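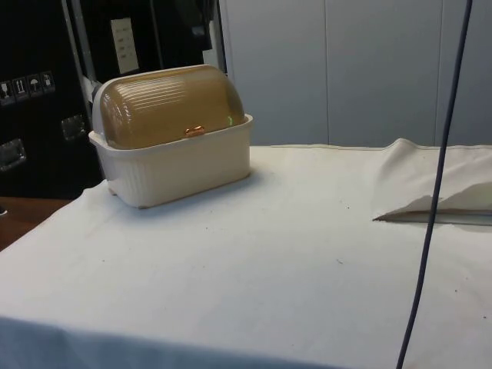
Kusum Sachdeva : tu as vu que Maurya prend maintenant 11 euros par personne si on annule après midi ? Je trouve ça gonflé pour un resto de quartier.

Bon, je réponds en plusieurs fois, j'ai trop à dire pour un seul message. Oui j'ai vu, et oui j'ai eu le coup de sang moi aussi, pendant une bonne soirée !

Pour ceux qui ne sont pas du coin : Maurya c'est la petite salle en bas de la rue, celle avec les dals du midi et les grandes assiettes à partager le soir. Jusqu'à cet automne on appelait, on donnait son prénom, terminé.

Maintenant ça passe par une page de réservation, on laisse sa carte, rien n'est débité sur le moment. Si tu viens, tu ne paies que ton repas. Si tu préviens avant midi, rien non plus. Si tu annules plus tard ou si tu ne viens pas, c'est 11 euros par couvert.

J'ai demandé directement à Intan Sumampouw, en salle, un soir de décembre où c'était calme. Elle ne s'est pas vexée du tout, je crois même qu'elle attendait que quelqu'un pose la question autrement qu'en râlant sur un site d'avis.

Une table de six qui ne vient pas, un soir plein, avec les menus commandés à l'avance et les boissons, pour eux c'est 500 euros qui s'envolent (je donne son chiffre, je n'ai pas vu les comptes). Et ce soir-là ils avaient refusé du monde à la porte. Forcément.

Le pire d'après elle, ce sont les gens qui réservent dans plusieurs endroits pour le même soir et qui choisissent à l'heure de l'apéro. Je ne savais même pas que ça se faisait ! Enfin si, j'ai un cousin qui le fait, je l'ai appelé pour l'engueuler. 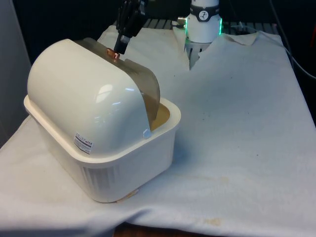
Boîte à pain blanche, petit bouton cuivré sur le dessus.

Je reprends. Là où je suis d'accord avec Kusum, c'est sur la manière de prévenir. La condition est écrite tout en bas de la page, après les allergènes et le parking. On coche, on valide, et on la découvre dans le mail de confirmation.

Mets-la en haut, en gros, avec le montant. Personne ne sera content mais au moins personne ne se sentira piégé. Chez Neser c'est écrit avant même le choix de l'heure, et je n'ai jamais entendu quelqu'un s'en plaindre.

D'ailleurs Neser, parlons-en. Eux ne demandent une carte qu'à partir de cinq personnes. En dessous, tu réserves comme avant. C'est un peu plus souple, ça laisse tranquilles les couples et les gens qui mangent seuls (coucou, c'est moi, la table près du radiateur).

Et à l'opposé il y a Clirell, qui ne prend plus aucune réservation. Tu arrives, tu fais la queue, tu vois bien. J'adore leur soupe de lentilles, mais attendre dehors à vingt heures avec ma mère et son genou, non merci.

Donc entre une carte qu'on laisse et une heure sur le trottoir, mon choix est vite fait. Je sais que d'autres préfèrent le trottoir, on m'a déjà écrit pour me le dire, parfois en majuscules.

Une question qui revient beaucoup en privé : et si on est malade ? J'ai posé la question aussi. Intan m'a dit qu'ils ne débitent pas quand on appelle, même tard, tant qu'on appelle. C'est le silence qui les rend fous.

Sauf que ça, ce n'est écrit nulle part ! Donc le client honnête et grippé se croit bon pour payer, il s'énerve tout seul sous sa couette, et il met une étoile. Écrivez-le, vraiment, une phrase suffit.

Autre question : est-ce que le resto a le droit de faire ça ? Je ne suis pas juriste, je ne vais pas jouer à l'être ici. Ce que je fais, moi, c'est que je lis les conditions avant de cocher et j'en garde une capture d'écran. Ça prend le temps d'un feu rouge (à pied, hein).

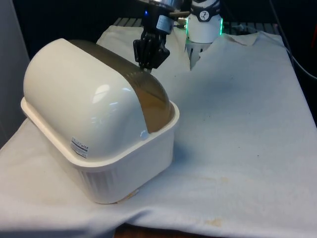 Les tables fantômes, ça fait aussi du gâchis, et on l'oublie dans cette histoire. Chez Maurya les pains du soir sont façonnés selon le cahier de réservations, alors quand une grande table manque, il en reste une pile. Intan en glisse parfois aux habitués en fin de service, et chez moi ils tiennent jusqu'au lendemain dans une boîte comme celle-là, la blanche bombée avec son panneau brun translucide sur l'arrière. Réchauffés à la poêle, un peu de beurre, c'est un petit déjeuner formidable - mais elle préférerait de loin les vendre, et je la comprends.

Pour les sauces c'est moins grave, ça se garde. Pour les légumes déjà taillés, le riz déjà lancé, les crêpes de lentilles dont la pâte est prête depuis la veille, c'est perdu ou presque. L'équipe en mange, mais il y a des limites à ce qu'une équipe peut manger de riz.

On me répond : ils n'ont qu'à surbooker, comme les avions. Dans une salle de cette taille ? Le soir où tout le monde vient, tu mets qui sur le rebord de la fenêtre ?

On me répond aussi : ils n'ont qu'à rappeler les gens la veille. Ils l'ont fait tout l'été dernier. Ça prenait une bonne partie de l'après-midi, et certains confirmaient au téléphone puis ne venaient pas quand même. Moi, ça m'a scotchée.

Petit détour par Travinley, le salon de thé au-dessus de la poste : ils envoient un texto à dix heures avec un lien pour annuler en un clic. Pas de carte, pas de frais. J'ai testé (j'avais un vrai empêchement, je précise), et j'ai eu droit à un gentil « à une prochaine fois ».

Est-ce que ça marcherait pour un dîner ? Aucune idée. Un thé et une tarte, ça ne coûte pas la même chose à préparer qu'un repas complet. Mais un texto en plus de la carte, là je signe tout de suite.

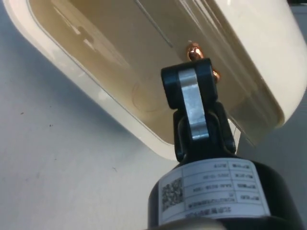
Intérieur beige clair, coins arrondis.

Quelques messages reçus depuis le début du fil, je résume en vrac. Une lectrice trouve que 11 euros c'est trop peu et que les gens s'en moqueront. Un autre trouve que c'est trop pour un enfant qui mange la moitié d'un naan. Pas faux, pour l'enfant.

J'ai donc renvoyé un mot à Maurya pour les enfants. Réponse d'Intan : les petits ne sont pas comptés, il faut juste les signaler dans la case commentaire. Encore un truc qui mériterait d'être écrit sur la page, je dis ça je ne dis rien.

Kusum me relance en privé : elle n'est toujours pas convaincue, elle trouve que donner sa carte pour manger un dal, ça casse quelque chose. Le côté on passe, on pousse la porte, on verra bien. Je comprends, ça me manque aussi un peu.

Mais le midi c'est toujours sans réservation ! Donc Kusum, si tu me lis, on y va un midi, tu pousses la porte, je prends le dal aux épinards et tu prends ce que tu veux.

Et pour le soir, ma règle à moi : une alarme sur le téléphone à onze heures du matin le jour J. Si j'ai un doute, j'appelle à ce moment-là, et ils ont encore le temps de donner la table à quelqu'un.

Si vous connaissez d'autres adresses dans le quartier qui ont changé leur façon de réserver, mettez-les en réponse avec le montant demandé et l'heure limite, je rajouterai tout à la suite du fil ce soir.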